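Progress report to the Quách Fund
Household Handling Project, second period
Prepared by Thu Diệp, Zikeck

Summary

Work in this period was split between collecting demonstrations on the two-arm station and preparing the open day that was a condition of the second payment. The open day took place on 21st January at our workshop. The station ran through both sessions with one stoppage. Spending is within budget and we are not asking for any change to the schedule.

Work since the last report

The station now has both arms on a single mounting bar inside the enclosure. In the last report we said the arms drifted out of alignment with each other after a long day of use. The new bar was fitted in the first week of the period and we have not had to realign them since.

We set a target of 2,000 recorded folding demonstrations by the end of May and remain on course for it. Clekine delivered replacement gripper fingers nine days late, which cost us some recording time. We made it up by running a second operator in the afternoons.

Training on the earlier recordings was moved to the Novo software at the start of the period. The change took longer than planned — mostly converting old files — but it is finished and the old software has been removed.

The open day

We invited 30 guests to each of two sessions, morning and afternoon. The afternoon session was full. Guests came from two care homes, a local technical college, a laundry service and several small suppliers. Your program officer attended the morning session.

Each session lasted 75 minutes. It opened with a short talk on the aims of the project, followed by the demonstration and then time for guests to try operating the arms themselves. The demonstration covered folding a cloth, moving small items in and out of a divided tray, and picking up cutlery. Objects were left on the table together, as they would be at home, and the operator worked among them.
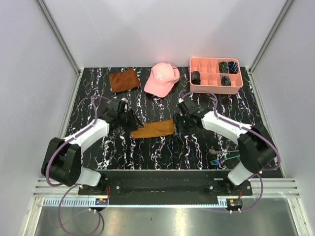 Two-arm station with a folded cloth between the grippers; cap, divided tray and forks also on the table.

Folding drew the most questions. The care home staff wanted to know how the arms would cope with larger items such as bath towels and sheets. Our answer was that sheets are outside the scope of this grant and that towels are planned for the next period.

The one stoppage came in the afternoon, when the right arm lost its connection during a tray task. It was restarted and the session continued. We have since replaced the connector and ordered a spare.

Several guests said they could not see the table well from the back row. For the next event we will put up a screen or take smaller groups.

Next period

Recording will continue on folding, with towels added once the current target is met. The technical college has asked for a return visit with students and we have offered a date in May. A full list of expenses is attached separately, with the open day costs shown on their own line.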